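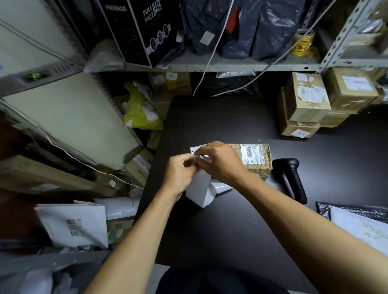

southpaw_ern
Anyone else think Solange Cavalcanti should have taken the Moura rematch in January instead of signing for three fights with Flatero? The first one was close, I had it a draw, and the hall at Ernham held 3,289 and they sold every seat. I still pack fight programmes up for people, brown patterned paper and a white label on the front, and that card is the one I get asked for most. Now we might never see it again.

wandale_gym
Disagree. She won the first one by 2 rounds on my card and owes Moura nothing. Three fights with a promoter who pays on time is a good deal at her weight. Moura's side wanted the bigger share and the choice of gloves as well.

southpaw_ern
Where did you get that about the gloves?

wandale_gym
Moura's trainer said it in the Wandale paper. Page 2 of the sport section if you still have it.

cutman77
I was at Ernham, sat behind the blue corner. Edileuza Moura was robbed in the seventh. She had Cavalcanti holding on for most of it and two judges gave it the other way. You don't see that on the stream because the camera was on the wrong side.

jabfirst
I've watched the seventh three times and I still give it to Cavalcanti — Moura was throwing but most of it landed on the arms.

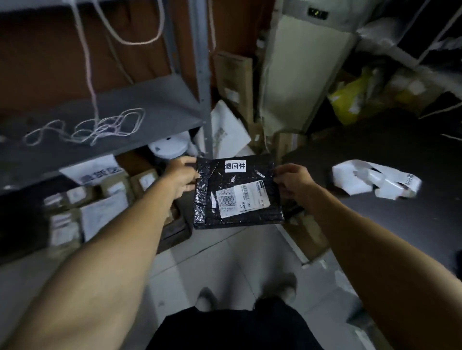

Black mailer with the returned sticker on.

cutman77
Arms, shoulders and the side of the head. Watch it with the sound off.

jabfirst
I did. Same score.

southpaw_ern
Leaving the seventh alone, who does Flatero have for her? The only name I've heard is Guimarães and she hasn't boxed over eight rounds.

wandale_gym
Guimarães first, then probably somebody from abroad. Moura could be the third if both keep winning. All of it depends on when halls open again.

cutman77
By then Moura will have gone up a weight. Her trainer has been saying so for months. She struggled to make it last time and looked drawn at the weigh-in.

southpaw_ern
If she goes up I'd still watch it at a catchweight. Does anyone know if the Guimarães fight is ten rounds or eight?

wandale_gym
Ten, as far as I know. No date yet.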